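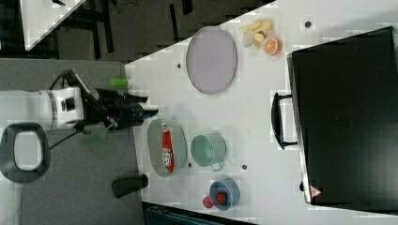

CALL FOR PARTICIPANTS: DOES ANYBODY CLEAR A SNACK TABLE PROPERLY?

We want people to set out a snack, tidy it up again, and let us watch. The study is run by Ferudwood, and the sessions are held in the Evora room on the ground floor of our Clilau building. If you have ever read an article promising that you can reset a table in three minutes and wondered who timed it, you may be the sort of person we are looking for.

Some background, so that you can decide whether this is worth your time. There is a lot of advice around on clearing up after small meals. Start with the dishes. Start with the trash. Work left to right. Stack by size. I have read a good deal of it and found very little sign that anyone had checked. One popular method claims to halve the work and gives no figure for how much work there was to begin with. We would like to know what people do when no one has told them the right way, and whether the advice makes any difference once they hear it. I suspect it makes less than its sellers say. I could be wrong, and the study is set up so that I can be shown wrong.

What you would be working with

A white table, and on it the kind of thing that ends up on any break room table: an oval lavender plate, an oval gray-green dish, a mint-green mug, a small blue bowl, a red snack bag, banana slices, half an orange. The mug may be lying on its side when you come in. Things may be outside the bowls they seem to belong with. The large black case lying flat on the table is part of the layout too, and you may work around it or ask for it to be moved. Please don't move it yourself. Food is changed between participants and you will not be asked to eat any of it.

The table has round holes in its top. Several people in the pilot asked whether they were supposed to put something in them. No.

What happens in a session

You will clear the table twice. The first time you do it however you like. Then you read a single page of instructions taken from published household advice, the table is set out again, and you clear it following the page as closely as you can stand to. Afterward there is a short interview. We ask which steps you skipped and why, and "it seemed silly" is an acceptable answer.

A session lasts 66 minutes, including the paperwork. We pay $123, by check or bank transfer, after the session. You can stop at any point and still be paid.

Who can take part

Adults 18 and over who can stand or sit at a table for the length of a session. The table height cannot be changed, so if you need it lower or higher, write first and we will tell you frankly whether it will work. You should be able to read a page of everyday English. If you are allergic to banana or citrus, please don't apply for this one.

We do not want professional organizers. We also can't take anyone who has used the Mahuika tidying course, as some of the instruction page overlaps with it.

What you will not get

A certificate, a tidier home, or a personality type. A past recruitment notice of ours (written by someone else) said that participants would "discover their clearing style." I have seen the data and I don't believe there is such a thing. We will send you the written results if you ask for them, whether or not they are interesting.

How to apply

Write to Jonalyn Dela Peña, study coordinator, at Ferudwood, Room 690, Clilau building. Give your name, a phone number, and the times of day you are free in November. One or two lines on who usually clears the table where you live would help us, but leave it out if you would prefer. Please don't send a résumé.

Applications close on 8 October 2026. Everyone who applies will hear back, including those we can't place.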